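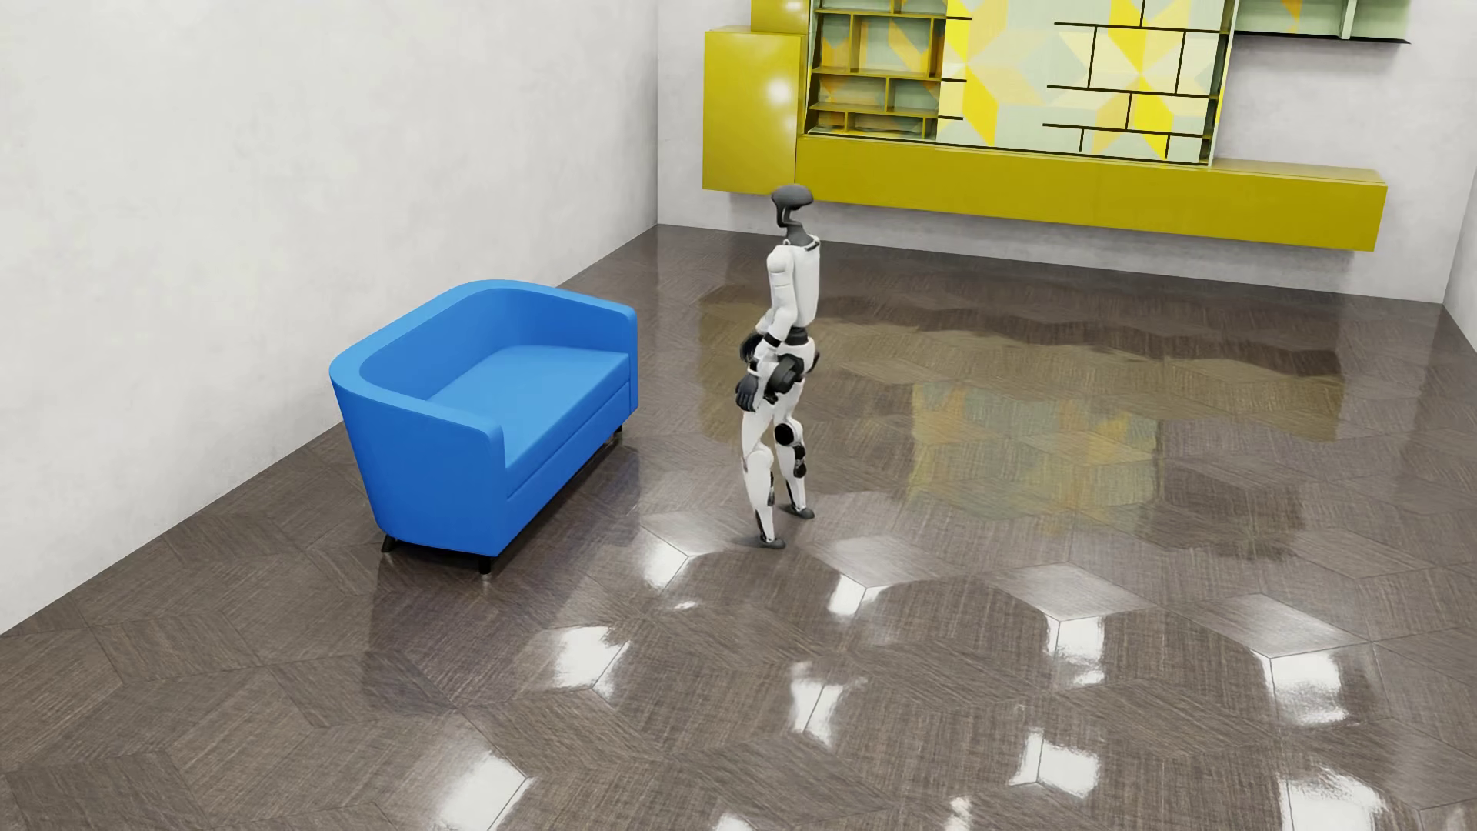
Ritia Home Simulator review: four months of sending a pretend humanoid round a pretend living room

I should say up front that I'm no roboticist. I teach an evening class in basic programming, I have a spare room full of half-finished projects, and I've wanted a walking robot of my own since I was small. A real one costs more than my car, so when Gallstead brought out Ritia, which lets you drive a full-sized humanoid round a furnished house on your own computer, I paid up on the first evening.

I bought the home licence, 800 pounds for the year. There's also a classroom licence at 900, which gives you more seats, and if you teach at all I'd say spend the extra. I didn't, and I've regretted it every time two people in my class have wanted a go at once.

Getting started

The download is big and the installer is slow, and it asked me for the same folder twice. After that it was painless. You pick a robot, you pick a room, you press go, and there's your humanoid on its own two feet waiting to be told what to do. My first session ran until one in the morning and I'd only meant to check that it opened!

The stock humanoid is a handsome thing, white shell with black hands and dark joints, and the hands have proper separate fingers. You can steer it by hand with a game controller, or write little scripts, or (this is where the fun is) hook up your own walking code and see how long it stays upright. Mine stayed upright for two steps. Then three. Then a week of two again, because I'd broken something and couldn't find it.

The rooms

I spend nearly all my time in the living room with the blue sofa. Whoever decorated it has bolder taste than me - mustard cupboards hung along the back wall, a great panel of yellow and orange stars, brown patterned tiles polished like a ballroom. I've grown very fond of it. It's also a cleverly awkward room to test in. The sofa sits at an angle, so a robot that only knows how to follow straight walls gets itself in a muddle, and the low cupboard is raised off the floor, which caught out my home-made obstacle code completely. It looked at floor level, saw nothing in the way and marched the poor thing's upper half towards the furniture.

The shiny floor is the other one to watch. The lights throw big white patches all over it and you get the sofa and cupboards mirrored in the tiles. If you're using the robot's own camera view to find its way, those reflections are a right nuisance. My first go at spotting the sofa by colour kept finding blue on the floor as well. You can turn reflections down in the settings, but I'd leave them on and suffer a bit, as my own kitchen floor does much the same on a sunny morning.

What I don't like is how bare it all is. I want clutter. I want a shoe in the middle of the floor and a dressing gown over the arm of the sofa. There is an add-on pack of household bits from a company called Benavides, sold separately, and it's decent, but at this price I think a few cushions and mugs should come in the box.

How it feels to use

Standing and turning are lovely. There's a real sense of weight, and when you ask for a small step you get a small bend at the knee first. Walking at a gentle pace is good too. Reaching is where it falls down for me. The fingers will close round things, but light objects jitter and sometimes ping off across the room, and I've yet to get a clean pick-up from a low shelf.

Falls are very well done, I'm sorry to say. I've seen plenty.

The script editor is plain and I like it for that. The error messages are dreadful. I had number 3955 on and off for most of June, and the manual lists it simply as "pose fault". Sunita Boateng on their support desk sorted it in one email (my left and right ankle names were swapped, oops) and she was very nice about it, but I'd have liked the message to say "ankle".

Compared with Prunine

I had a year with Prunine before this. It's cheaper, it runs happily on an old laptop, and for wheeled robots I'd still choose it. Its humanoid feels like a puppet on a string though, and the rooms are grey boxes. My friend Verna Nguyen-Tran went the other way and swapped Ritia for Prunine because her machine sounded like a hairdryer whenever the reflections were on. Do check the graphics card requirements before you buy, and then aim a step higher than they tell you.

Would I renew?

Yes, grumbling slightly. I'd like the household bits thrown in and somebody to rewrite those error messages, and the grasping needs work before I'd recommend it to anyone whose main interest is hands. For walking, balance and finding a way round furniture it's the most fun I've had at a desk in years.

4 out of 5 from me. I'm up to eleven steps now, if anyone's keeping score, and I've nearly got it round the far side of the sofa.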